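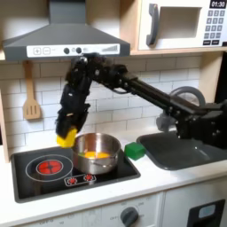 Automation of Portioning at the Wandadden Canteen: Project Report

Submitted 24/04/2023

1. Background

The Wandadden canteen serves 510 lunches per shift. Portioning, meaning the placing of measured ingredients into pots before cooking, is done by hand at the Greenberg site. The operator, Taketti, plans to move part of this work to a robot arm. Our group studied what the change would mean for kitchen staff.

2. Method

We reviewed shift records and held interviews with 5 kitchen workers. In parallel, placement trials were run on a toy kitchen with a stovetop, a sink and a steel pot. Solid blocks stood in for ingredients. The arm held a block in its gripper over the pot and released it on command. A total of 400 placements were attempted, of which 300 ended inside the pot.

3. Findings

The failure rate is too high for unattended use. Most misses were caused by a poor grip at pickup. A worker would have to stay near the station to clear dropped items and restart the cycle.

Interviewees expected less lifting and repeated wrist motion. They also expected more waiting, and two asked who would be held responsible for a wrong portion. Current job descriptions do not cover this. Senior cooks were concerned that new staff would no longer learn portioning by hand.

4. Recommendations

Restart and fault clearing should be written into the job description and paid as skilled work. Manual portioning should stay in the training plan. A second trial with the Vernavar gripper is set for May.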